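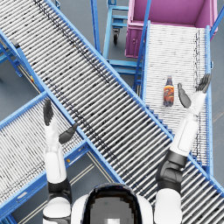

Humgate, May 2022

Okay, thread. My grocery store is doing one of those "you buy, we give" months again and I have questions. I asked a few of them at the register and got a sticker.

The sign at the front says "Every cart counts for local kids." Which kids? Local to what? The sign has a phone number on it and the phone number is the store's own catering line. I called it. They were very nice and asked if I wanted a sheet cake.

So I went home and read the actual terms, because that is the kind of Saturday night I have now. For the record, the store is Trotero and the food brand paying for it is Soriano, the soup and sauce people.

Terms, item one: a donation is made when you buy three Soriano products in a single trip AND scan your loyalty card AND enter a code from the receipt on their website within 100 hours. Not four days. 100 hours. Who came up with that?

If you skip the code, no donation. You still bought the soup, though. You have three soups.

The donation is 17 cents per entered receipt. I'm not saying 17 cents is nothing. I'm saying the three soups cost me a good deal more than that, and two of them were a flavor I don't eat.

I did try the code, to be fair to everybody. The page wanted my name, email, zip code, birthday, the ages of my children and whether I "plan to move in the next year." All that for 17 cents going to somebody else.

There's a box already checked at the bottom that says you agree to hear from "partners." I unchecked it. The page reloaded and it was checked again.

Now the cap. There's always a cap and it's always in the gray type. Soriano stops giving once they hit a maximum for each store. I wrote to ask what the maximum is and whether the sign comes down when they reach it. Got an auto reply thanking me for my passion.

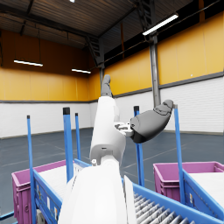
If the cap gets hit in week one and the sign stays up for the rest of the month, then everybody buying soup in weeks two through four is just buying soup. I'd like that printed on the sign, please. Any font.

Before somebody replies "at least they're doing something": I know. I've had that said to me by two cousins and a dental hygienist. The food pantry on our side of town will take the money and be glad of it, and they should.

I asked the pantry, by the way. The woman who answered said last year's check from a program like this came to 26 dollars. She wasn't complaining. She said it bought diapers.

She also said a regular person giving a few dollars every month helps them more than the big promotions, since they can plan around it. And that they always need can openers. I had never once thought about can openers.

Someone's asking if the bloggers posting about this are paid. Some are, some get a gift card, some get a box of soup. I was offered the box last year, when it was called something else. Most of the posts do say so at the bottom, after the casserole recipe.

What bugs me is that the posts all use the same sentence about "making a difference one bowl at a time." If you love the cause, tell me the name of it. I read six of those posts and only one named an actual group.

Compare the hardware store on Trurnico Road. They put a jar on the counter with the pantry's name on it, and when it's full they take it over and tape the receipt to the wall. I've read the receipts. They're boring and they add up.

What I'd want from any store doing this: name the charity on the sign, say how much per purchase, say the cap, and post the total when it's over. That fits on an index card.

Trotero says results will be shared "this summer." I've put a note on my calendar for July. If they gave more than 1000 dollars across all their stores I'll say so right here and I'll eat the flavor I don't like, on video if you want.

Update since people asked: it's the split pea.

Second update: pantry hours are Tuesday and Thursday mornings, side door, ring the bell twice. They'll take cans a little dented but nothing past its date. I'm dropping off three soups and a can opener this week. No code needed.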